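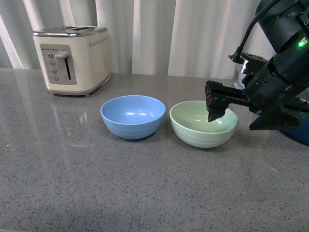
Selier helps kitchens, labs and small workshops decide what automation equipment to buy, how to pay for it, and when to put it in. We do not build robots and we do not sell them. Most of our customers are planning a first arm on a counter or bench, and most of our testing is done with ordinary things like a toaster and a couple of round bowls on a polished speckled counter. A gripper finger that has to go just inside the rim of a bowl tells a buyer more about reach, clearance and finger shape than a spec sheet does, and the bowls can be replaced for a few dollars. The price of the arm is usually the first number a customer brings us. We spend most of our time on the other numbers.

How we started

Rakiya Tijani and Chibuzor Aliyu set up the company after working on opposite sides of the same purchase. Rakiya was buying for a catering supplier that wanted two arms for tray loading. Chibuzor worked for the integrator that quoted the job. The quote was fair, but it left out the floor work, the spare fingers, the staff training and the electrical changes, all of which had to be found from the next year's budget. The second arm stayed in its crate until August.

They wrote up what had gone wrong as a long worksheet and started passing it to other buyers. People kept calling with questions about it, and the calls became the business. The worksheet is still in use. It has been rewritten many times and now goes by the name Plilari, after the street where the first office was.

What we do

Equipment planning. We visit, watch the work being done by hand, and write down what is picked up, where it goes, and how often the layout changes. You get a written report with a recommended type of arm and gripper, or a recommendation to wait. A fair number of our reports say to wait.

Budgeting. We prepare a full cost sheet covering purchase or lease, mounting, power, safety review, grippers, cables, software fees, training, service and disposal. Each line shows who gave us the figure and when it expires. Vendor quotes often run out before a board or school district has met to approve them, so we track the dates and ask for extensions.

Trials. You send us the objects you need handled and we set them up at our test counter. We keep the surface and the lighting close to what you have at your site. Shiny counters and shiny metal can cause trouble for some vision systems, and it is cheaper to find out with us. You are welcome to attend. If you can't, we send notes and the settings we used.

Quote review. If you already have quotes, we will read them side by side and put them in one format. This is our smallest service and the one most people try first.

How we charge

Planning and budgeting are done for a fixed fee agreed in writing before the visit. A quote review for a single arm is $1000. A standard bench trial, with setup, testing and a written report, is $2169. Travel is billed at cost. We take no commission from manufacturers or dealers, and we return demo units at the end of the loan period. These prices took effect on March 1, 2020 and replace the earlier price list.

Schools and nonprofit kitchens can pay over two budget years at no extra charge. Ask for this when you book, as we can't change the terms after the invoice has gone out.

Who you will work with

Rakiya Tijani, co-founder. Handles new customers, contracts and all budgeting work. She came from purchasing and still reads every cost sheet before it leaves the office.

Chibuzor Aliyu, co-founder. Runs site visits and writes the equipment recommendations.

Žofie Čierny, trials lead. Looks after the test counter, the arms on loan and the gripper collection. Send her your object list and any questions about shipping samples.

Ayodele Adebisi, finance and leasing. Compares lease and purchase terms, checks warranty wording and keeps the quote calendar.

Salamatu Ezeani, training and scheduling. Works out how many staff hours an installation will need and when to book them.

Our offices

The main office and test counter are in the Okoro Building, second floor. There is a freight elevator at the rear entrance, and deliveries should be marked for Žofie's attention. Crates are stored for us at Skeler, a warehouse nearby, so please don't ship anything large to the office without calling first.

Before you contact us

It helps to have a short list of the objects you want moved, the height and depth of your counter or bench, the power available at that spot, and the date your budget has to be submitted. If you don't have a budget figure yet, contact us anyway. We would prefer to hear from you before the figure is set, when there is still room to put service and training in the first request.

We reply to new inquiries within two business days. Trials are booked in the order we receive the samples.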